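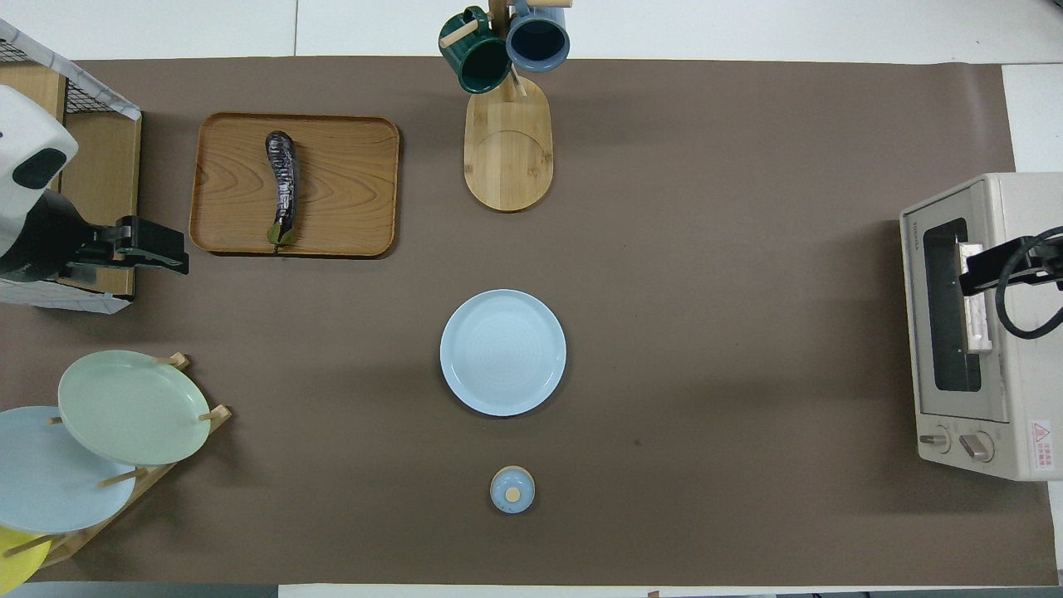 Brown mat, dish rack, toaster oven, mug stand.

Kitchen Table Tips: Calling and Writing Congress Without Losing Your Evening
Posted 09/09/2018

Got a pile of emails after the last post on paper clutter, mostly asking the same thing. How do you keep up with a bill in Congress when you've got dinner to make and a sink full of dishes. So, quick list. Treaty votes, foreign aid, arms sales, sanctions, whatever your thing is. Mine is the arms sale bills. Yours can be anything.

Get one folder
Plain manila. Write the bill number on the tab, big. House bills start H.R., Senate bills start with a plain S. and people mix these up constantly, then call the wrong office about the wrong bill. Same number can be two totally different bills! Write the Congress on there too (it's the 115th right now). In January the whole thing resets and a bill that didn't pass is dead, has to be introduced again with a new number. Put your old folder in the attic in December. Don't toss it.

Phone numbers on the cabinet door
Inside of the door, not outside. Both senators, your House member. DC office and the nearest local office. Local is often easier to get through to. I'm outside Plutley and the office in Farnamthorpe picks up when the DC line is just ringing and ringing. Index card, packing tape over the whole thing so it wipes clean. Ink smears otherwise, ask me how I know.

Keep the call short
Name, town, zip code. Bill number. For or against. One sentence why. Done. The person on the phone is making a tally and maybe a note, they are not going to debate foriegn policy with you. If you get voicemail say the same thing, slower. Give the zip even if they don't ask.

Best time — right when they open, before the coffee is done. Lunch is hopeless.

Sample you can tape up next to the numbers:
"Hi, I'm calling from Plutley, zip code such and such. I'd like the senator to vote no on S. whatever. I don't think we should be selling weapons there without a hearing first. Thank you."

Takes 18 seconds if you don't chat. I timed it with the egg timer.

Letters
Slower than you think. Mail to the Capitol gets screened and it can sit. If the vote's coming up soon, call or use the web form, or mail to the local office instead. Postcards are good. No envelope to open. I got a box of 65 blank ones at the dollar place in Justden and I'm still using them up.

One subject per letter. If you put the sanctions bill and the farm bill in one letter, guess which one gets answered. Probably neither.

Your own words beat the form letter. Even if it's clunky. 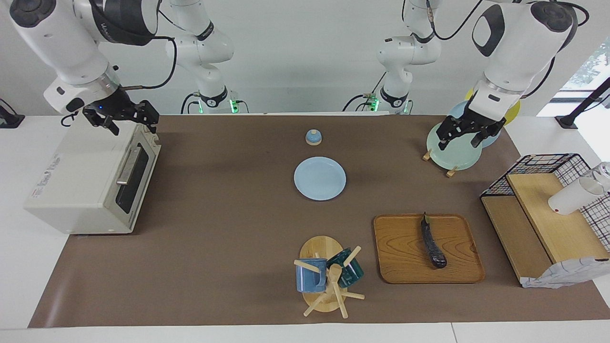 Toaster oven at the end of the mat.

Reading the bill while something's in the oven
Yes, really. Most foreign affairs bills are shorter than folks assume. The spending ones are not, skip those and read the summary. Free on the Congress website, type the number in the box.

What I do:
Print the summary and the first few pages only. Definitions section last, it'll make your eyes cross.
Circle "shall" and "may". Shall means they have to. May means they can if they feel like it. Big differance.
Look for the waiver. Nearly every sanctions bill has one, usually towards the back, lets the president skip it for national security reasons. Worth asking your senator about.
Check the cosponsor list. If your guy's on it already, call and say thanks instead.

Binder clip on the printout, hang it off a hook. Stays out of the splatter.

Don't trust the headline
"Senate passes" could mean the whole bill, an amendment, or just a vote to start talking about it. Check the actions tab on the bill's page. Also a nonbinding resolution is just that. Nice statement, no force of law. I wasted a whole stack of stamps on one once.

Veto threats, same deal. Somebody said something to a reporter. Wait till it's on paper.

Keep a log
Spiral notebook by the phone. Date, office, bill, what they said. Sounds fussy but when you go to a town hall you can say I called in on this day and was told X. Worked great at the one in Villanueva, the staffer took down my number and somebody did call back. Took a while.

Mine is up to 477 lines, going back years. Pen on a string or it walks off.

Town halls
Bring the folder. Write your question on a card before you leave home and cut it in half, then cut it again. Sit near the aisle mike. Eat first. They always run long and the snack table is store cookies if you're lucky.

Recycling the campaign mail
Not really about bills but it's that season. The glossy mailers are fine in most curbside bins, check yours. The heavy card ones make decent drawer dividers, or cut them in strips for seed markers. Backs of the plain ones for grocery lists.

That's it for now, gotta run. Next time is getting candle wax out of a tablecloth, back to normal stuff.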